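Keeping the Letter in the Envelope: A Conversation with Ilham Abdel Hamid

Published 2022-09-17 by the Wostetbridge Centre for Written Correspondence

Ilham Abdel Hamid has coordinated the Centre's letter program since June of last year. In that time it has sent 2,556 handwritten letters to residents of long-term care homes across the district, and she continues to review the preparation of materials herself. She spoke with the Centre about paper, envelopes and the guidance given to new correspondents.

The program grew out of a smaller one at Flollelstead, where Ms. Abdel Hamid worked for five years. "We had 19 regular writers and one cupboard," she recalled. "The writing was very good. The folding was not. Letters arrived with four or more creases, and older readers found them difficult to hold flat."

Her first change was to the order of work. Each writer now sets out the sheet and the envelope side by side before anything is folded, with the glue within reach.
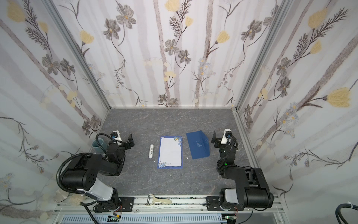
Bordered letter paper with blue floral corners, set out between a glue stick and a dark blue envelope.

"People assume the decorated paper is an indulgence," she said. "Our readers have told us otherwise. Several of them keep the sheets on display, and a border makes a letter easy to find again among bills and appointment notices."

The current paper is ordered from Culari in lots of 1,000 sheets. A heavier stock from Metwally was tried and set aside, as it resisted folding and would not sit neatly in the envelope. Ms. Abdel Hamid prefers a glue stick to liquid glue, which in her experience wrinkles the flap.

Asked whether writers need a dedicated room, she was firm that they do not. Most of the program's letters are prepared on tables that serve other purposes during the day. 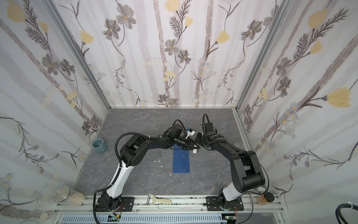 "A kitchen table is perfectly suitable," she said. "I have no objection to a mug or a jar nearby. I ask that the middle of the table be given over to the letter, and that the writer finish one before beginning the next. Mistakes in addressing nearly always come from having two letters open at once."

She also advises correspondents to pick up the sheet and look at it once more before it goes into the envelope. Stray marks are of little concern to her, but a missing signature is. Almost 5 per cent of first letters, by her estimate, are submitted unsigned.
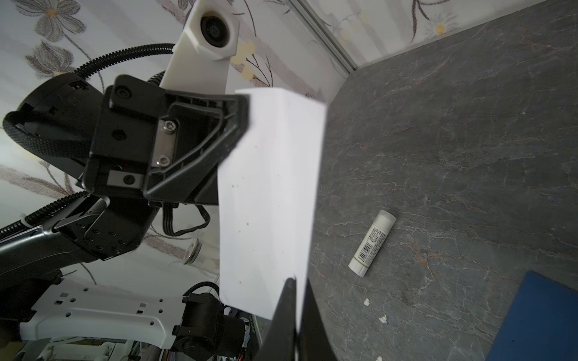 A white sheet held upright, with a slight curve along one edge.

The Centre will accept new correspondents throughout the autumn. Paper and envelopes are supplied without charge, and applicants may request a starter package in writing or at the front desk in Wostetbridge.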